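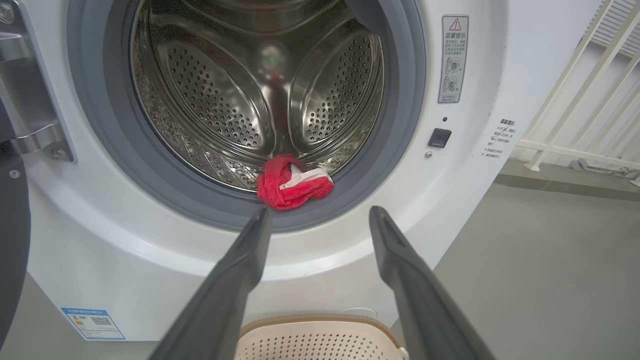 Laundry is a real project and the club should keep it

Search this site Enter keywords Go

I keep hearing the robotics club at Skamivthorpe should drop the laundry thing and go back to line followers and sumo bots. Heard it again at the November open evening, from a parent, in the corridor, quite loud. So, quickly, between two other jobs, why I think that's wrong.

Sumo bots are fun. I judged them for years. But everything in a sumo ring is made for the robot. Flat floor, black circle, bright line, everyone agrees where the edge is. A kid can win the whole season and never once meet an object that doesn't hold still.

Cloth doesn't hold still. Pick up a sock and it's a different shape from the sock you planned for. Push a shirt and half of it comes with you and half doesn't. Harsh Tiwari's group spent 2 whole sessions arguing about what "holding it" even means, when the fingers have a corner and the rest is hanging down. Best argument I've heard in that room. No trophy for it of course.

And the washer is worse then the cloth. Round hole, rubber lip, shiny metal inside that throws light everywhere. The door sticks out to one side and takes up space you wanted for an arm. None of it was designed with us in mind. Good. Most of the world wasn't.

The students named their code Fulla, after some long debate I missed. It's a mess. I've read it. There's a file in there with 47 saved positions and names like "nearly" and "nearly2". But they can tell you why every one is there, and what went wrong before it, and I can't say that about the kits, where you follow the booklet and the booklet is right.

The complaint I take seriously is the slowness one. Yes it's slow. One red garment, one basket, one machine, a whole afternoon gone. Visitors wander off. Higinio Cervantes, who runs the other half of the club, thinks we lose the younger ones this way and he may be right about some of them. My answer would be to run both – sumo for the first year, laundry after. Not very clever but it would work.
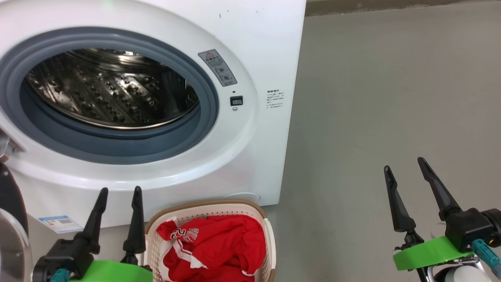
What I would change

The grading, mainly. Right now the report form asks "did the robot complete the task", yes or no, worth 50 points. Silly. A group that gets lucky once ticks yes. A group that fails carefully all term and writes down each failure gets nothing for it. Split the points. Give half for the log.

Also let them pick their own clothes. Everyone practices on the same few items and the code gets to know them like old friends. Bring in a towel, a hoodie with strings, something horrible.

And more time on the machine. Tyagi and Humeck teams share one slot and end up standing in each others way. A longer slot costs us a key and a teacher who doesn't mind going home late. I've said I'll do it.

Anyway. If you want to cut it, come to a session first and stay until the end, then write to me.

Related
Sumo season: rules and ring sizes
How we score the project log
Open evening notes, November
Humeck team: gripper pads, second try
Joining the club in the middle of a term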